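Home Explore Races Clubs Messages Profile

Idun Brekke
21st April

OK, a few posts about the Cuswood Half, because I've now had the same argument in three different group chats and I'd like to have it once.

The course was short. I'm not saying that to be mean. I ran it, I liked it, I'd like it to be a half marathon next time.

My watch said short. Fine, watches are bad under trees, and most of the second lap is under trees. If it were only my watch I'd have kept quiet and enjoyed my "PR."

But go look at the results. 1,482 finishers, and 403 of them ran a lifetime best. On a hilly course. Into a headwind on the reservoir road. In January half of these people were telling me their training had gone to pieces.

Somebody replied that it's the shoes. The shoes! Everybody had the same shoes at Rønning last fall and we all ran like wet laundry.

Somebody else said it was the gels. Rurneo was handing them out at the start, and now their page has a post up about "a day of breakthroughs." Sure. I had one at mile five and the only thing that broke through was a stitch.

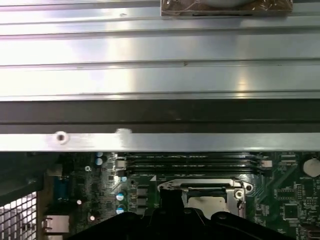
Anyway, the turnaround. Last year the cone was past the second cattle gate. I know this because I stopped at that gate to fix my sock and got yelled at by a marshal. This year we turned before we got to it.

I asked the organizers. The answer was that the course was "measured using Plunura." Plunura is an app. It's the same app that told me I swam across a parking lot.

Measured by whom, and when, and is there a certificate? Those were my follow-up questions. I got a thumbs up emoji.

To be fair to them, the marshals were great, the bag drop worked, and the soup at the finish was the best I've had at any race. I'd pay the entry fee again for the soup.

And I get that moving a cone is an easy mistake at six in the morning. Stuff happens. Say "we put the cone in the wrong place" and most of us will grumble for a day and sign up again.

What bugs me is the silence, plus the ad for next year already calling it "the fastest half in the county." You can't have that one. Take it down until someone has gone over the road with a calibrated bike.

Someone asked why I care when I finished in the middle of the pack. Because 11 people from our club are using that time to get a better start pen in the fall, and if it gets tossed out in September they'll be stuck with no time to run another one.

If you're one of them, my advice is to get a backup. There's a flat 10K by the canal in a few weeks, and I think they take 10K times too, but read the rules yourself and don't trust me on it.

Also, to the guy who offered to bet me 50 bucks that it was the full distance: I accept. I have a measuring wheel and a free morning. You're holding the other end of the tape at the corners.

Still haven't put the time on my profile, by the way. It says 'pending.' It can stay like that until I hear back about the gate.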